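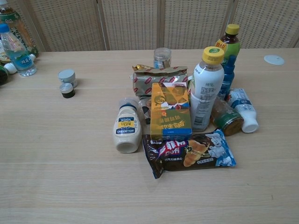

Skono 4 Brings Ready-to-Run Coding Notebooks to Lavoie College Classrooms

2021-01-07 - Rallia, the team behind the free classroom software Skono, is delighted to announce Skono 4, a new version that lets teachers hand out, collect and grade coding notebooks from a single web page.

Lavoie College tried the release through December in its first-year statistics course. All 217 students opened their assignments in a browser, with no setup on their own computers, and turned them in with one click. We loved watching the questions in the course forum move from install errors to actual statistics!

Grading gets the biggest change. Teachers can now write hidden tests next to each exercise, run them over the whole class at once, and then leave comments by hand wherever a person's eye is needed. Partial credit works for both kinds of grading - a request we have heard since the very first release.

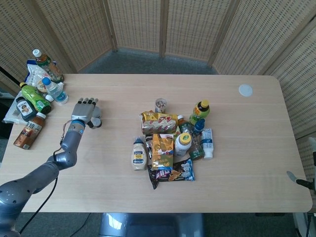 Students see their scores and comments in the same notebook they handed in, so they can fix a function and try it again right there. Late work is marked with the time it came in, and each course can set its own rules for it.

Skono 4 also works with Etus, the open gradebook format, so scores can go straight into a school's existing records. The release closes 47 reported bugs, including the slow loading of notebooks with large plots.

Courses running Skono 3 can move over with their assignments and scores in place. The upgrade guide covers the 2 settings that have new names.

Skono 4 is free to download today from the Rallia project page, along with the full source code and a sample course.

About Rallia
Rallia builds open source tools for teaching programming and data analysis. Press questions can be sent through the contact form on the project page.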